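Can a robot tidy your bedroom yet?

Oct 24, 2021

Somewhere in your house there is probably a machine that does a chore. A washing machine is a sort of robot if you squint at it, because you put in the dirty socks, press a button and go off to do something nicer. A dishwasher is much the same. Some of you may even have one of those round vacuum cleaners that trundles about under the sofa and gets stuck on the edge of the rug.

So it seems a fair question, and lots of you have sent it in. If a machine can wash the socks, why can't a machine pick them up off the floor first, and pair them, and put them in the drawer? When will we get the one that does everything?

The short answer is "not yet, but people are working on it very hard". The long answer is much more fun, so get yourself comfy.

Why washing is easier than picking up

Think about what a washing machine has to know. It knows how to fill with water, turn round and round, and empty itself again. It doesn't need to know what a sock is. You could put in a teddy bear or a football shirt and it would do the same thing, round and round, quite happily. All the clever bits were done by you, when you found the socks, decided they were dirty and stuffed them through the door.

Now think about what YOU did. You looked at a messy floor and spotted a sock, even though half of it was hiding under a comic. You knew the comic wasn't part of the sock. You bent down without falling over, pinched the sock between your fingers – not too hard, not too softly – and lifted it without bringing the comic along as well. I expect you were thinking about lunch the whole time.

A robot finds every one of those steps hard. Seeing the sock is hard. Knowing where the sock stops and the carpet starts is hard. Pinching is very hard indeed.

Let's talk about hands

Your hand is a marvellous thing. It has four fingers and a thumb, and the skin on the ends is so good at feeling that you can find a coin in a coat pocket without looking.

Many robots don't have hands like yours. They have something called a gripper, and a lot of grippers have only 2 fingers, which open and close a bit like a crab's claw. You might think that sounds rather feeble, but you can do plenty with a crab's claw if you're careful about where you put it. Try it yourself! Hold one hand like a pincer, using your thumb and your first finger, and tuck the others away. See if you can move a cup, turn the page of a book and pick up a playing card from a flat table.

The cup is all right. The page is fiddly. The card is maddening, isn't it? You have to slide it to the edge of the table, or get a fingernail underneath, and a robot hasn't got a fingernail unless somebody makes it one. Flat things lying on flat things are some of the most annoying objects in the world to a gripper.

The trouble with see-through things

There is another sort of object that robots grumble about (or would, if they could grumble), and that is anything you can see through. Drinking glasses, plastic lids, clear rulers, windows.

Most robots look at the world with cameras. When a camera looks at a red ball on a table, it gets a nice round patch of red, and that's a good clue. When it looks at a clear plastic lid on a table, it mostly gets the table! All it has to go on is a shiny line round the rim, and perhaps a bright splodge where the light is bouncing off the top. Then the splodge moves when the camera moves, which makes it even more confusing.

You get fooled by see-through things as well, sometimes. If you've ever walked into a glass door then you know exactly how the robot feels. But you've been handling cups and lids since you were a baby, so you've had a lot of practice.

Practice, practice, practice

That is really the secret of the whole thing. Robots need practice, just as you did, and there are different ways to give it to them.

One way is to let the robot try, and try again. I went to see a robot called Colus, which lives in a workshop in Zirinthorpe and is learning to lay a table. It had tried to pick up the same spoon 467 times by the afternoon I visited. Sławomir Rutkowska looks after Colus, and he told me the spoon was going quite well now but he wouldn't trust it with his gran's teapot.

Another way is for a person to show the robot how it's done. A person can hold a gripper in their own hand, like a big pair of tongs with a camera on it, and do the job themselves. The camera records what the gripper sees, and later on a computer can learn from the recordings. Sławomir let me have a go. I moved a mug from one side of a table to the other, and I was dreadfully slow, and my tongue was sticking out because I was concentrating so hard. He said he would like 1,000 goes at every job if he could get them, and then some more in a different kitchen, because a robot that has only ever met one kitchen gets into a terrible muddle in the next.

What about in shops and factories?

Robots do better there. In a factory, everything can be put in the same place every time. If the boxes always arrive the same way up, the robot hardly has to look.

I also called at Piątek, a bakery in Stedstead, where a machine puts buns into trays, 32 to a tray. It is quick and very tidy, and I could have watched it all morning. But when a bun rolls onto the floor, the machine carries on as if nothing has happened, and one of the bakers has to come and fetch it. Your bedroom is all buns on the floor, if you see what I mean. Nothing is where it was yesterday.

So, can I stop tidying up?

I'm afraid not, and please don't tell your grown-up that I said you could. A robot today might manage one job, such as wiping a table or putting blocks into a box, if it has practised that job a lot and you are very patient. A robot that can walk into any bedroom in any house and put everything away properly is still some way off.

In the meantime, you can play at being the robot. Ask a friend to put a few unbreakable things on a table, a clear one and a dark one if you can find them, and use only your pincer. Go slowly, open your fingers nice and wide before you reach for anything, and have a good look at where the edges are. 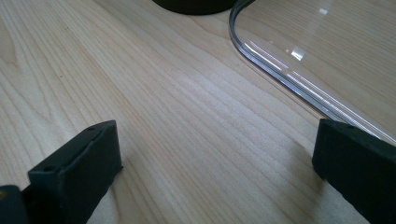 Then swap over and let your friend be the robot for a bit. If you'd like to make it harder, shut one eye, or wear a pair of woolly gloves, and see how long the card takes you now.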